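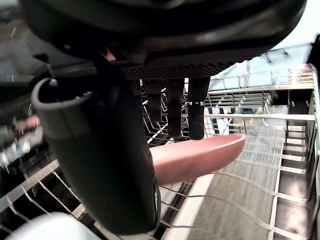 Kitchen Helper Kit Review: Final Report
Team members: Seo-ah Myung, Teemu Koivisto, Dayana Mendoza
Advisor: Zulmira Henriques

Our team picked the Luma dish handling kit from Jendus because all three of us hate doing dishes, and because it was the only kit on the class list that came with hands we had never used before! The kit is software plus a set of starter skills. You load it on a robot with arms, show it your kitchen, and then teach it by guiding the arms through a job a few times. We wanted to know if students with one year of robotics could get useful work out of it in one semester.

Setup went better than we feared. The guide is 38 pages long and most of it is pictures, which Teemu loved and Dayana did not (she wanted a real list of error codes, and there isn't one). We had both arms answering commands on the first afternoon. Matching the cameras to the arms took much longer, and we had to start over twice after somebody bumped the stand.

Plates were our first job. The grip we settled on puts one finger under the plate and the pads on top, so the plate stays level on its way over the lower rack of the dishwasher. Our early tries came in at a slant and kept catching on the tines. Seo-ah fixed most of that by teaching a slower last stretch, and after that we ran 31 plate trials in a row without having to stop the arm by hand. We were very loud about this and the lab next door came to see what was wrong.
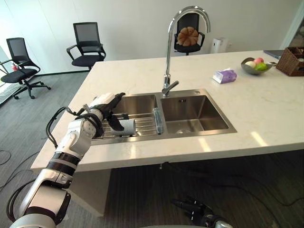
Plokbridge, November

Cups were the second job, and for us the more fun one. We moved over to the sink, with the rack laid across the left basin, and taught the left arm to hold a cup over it. The black and white hand is great at wrapping its fingers around a plain cylinder. What we had trouble with was letting go. If the fingers open too fast the cup tips, so we added a short pause and a smaller first opening.

The faucet was a headache too. It stands tall between the two basins, and the planner treats it like a much fatter object than it is, so some of the arm's paths swing way out to the side. You can shrink that safety zone in the settings. We left it alone after Professor Henriques asked us who would be paying for the faucet.

What we would change: the teaching screen needs an undo button, badly. Saved skills also can't be renamed, so we ended the project with one called "plate3 new new." The event log holds 4,000 lines and then writes over itself, and we lost one good morning of cup data that way. Export it before lunch.

We would still pick this kit again. Dayana is writing up our settings for next year's group, and the plate and cup skills are saved on the lab computer under Luma.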